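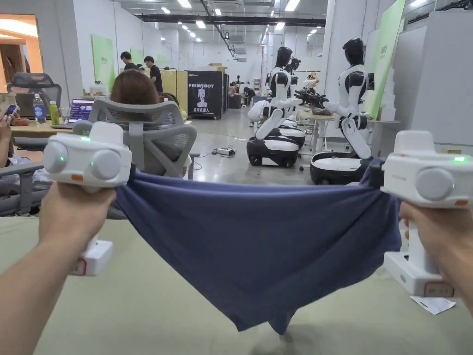

9 Textilien vorbereiten und einlegen

Dieses Kapitel gilt für die Transferpresse Kohlhase Flakus mit Aufklappmechanik. Das Gerät muss aufgestellt und angeschlossen sein. Die Arbeitsfläche neben der Presse soll eben, sauber und fusselfrei sein.

Textil prüfen

1. Pflegeetikett lesen. Textilien, die laut Etikett nicht gebügelt werden dürfen, sind für die Presse nicht geeignet.
2. Textil an den oberen Ecken fassen, hochhalten und ausschütteln.
3. Vorder- und Rückseite auf Flecken, Löcher und lose Fäden kontrollieren. Bei dunklen Stoffen die Fläche zusätzlich mit der Fusselrolle abrollen.
4. Knöpfe, Reißverschlüsse und dicke Nähte suchen. Sie dürfen beim Pressen nicht unter der Heizplatte liegen. Ist das nicht zu vermeiden, das Formkissen Rellix unterlegen.

Hinweis: Neue Textilien enthalten oft Appretur. Für ein haltbares Ergebnis vorher ohne Weichspüler waschen und vollständig trocknen.

Vorpressen

1. Hauptschalter einschalten und mit der Pfeiltaste 105 °C einstellen.
2. Warten, bis die Anzeige nicht mehr blinkt.
3. Textil glatt auf die Grundplatte ziehen. Der Kragen zeigt zur Bedienseite, die Seitennähte liegen parallel zur Plattenkante.
4. Heizplatte schließen und nach 2 Sekunden wieder öffnen. Falten ausstreichen, dann den Vorgang einmal wiederholen.

VORSICHT: Verbrennungsgefahr. Die Heizplatte bleibt auch nach dem Ausschalten längere Zeit heiß. Das Textil nur an den Rändern zurechtziehen und nicht unter die geöffnete Platte greifen.

Motiv positionieren

1. Textil der Länge nach falten und die Mittellinie leicht anstreichen. Danach wieder auflegen.
2. Transferfolie Londari mit der Trägerseite nach oben auflegen und an der Mittellinie ausrichten.
3. Folie an den Rändern mit hitzefestem Klebeband fixieren – das Band darf das Motiv nicht berühren.
4. Abdeckbogen auflegen. Er muss die Folie auf allen Seiten überragen.

Temperatur und Dauer für den eigentlichen Pressvorgang stehen auf der Verpackung der Folie. Die Werte für das Vorpressen dürfen dafür nicht übernommen werden.

Achtung: Abdeckbögen mit Brandstellen oder Farbresten nicht weiterverwenden. Rückstände übertragen sich auf das nächste Textil und lassen sich meist nicht mehr entfernen.

Wenn das Textil verrutscht

Heizplatte sofort öffnen und Gerät ausschalten. Folie erst nach dem Abkühlen prüfen. Hat sie sich bereits teilweise verbunden, nicht abziehen, sondern das Stück aussortieren.

Fragen zu Formkissen und Ersatzteilen beantwortet Jana Engelhardt im Kundendienst.

Stand: 30. März 2022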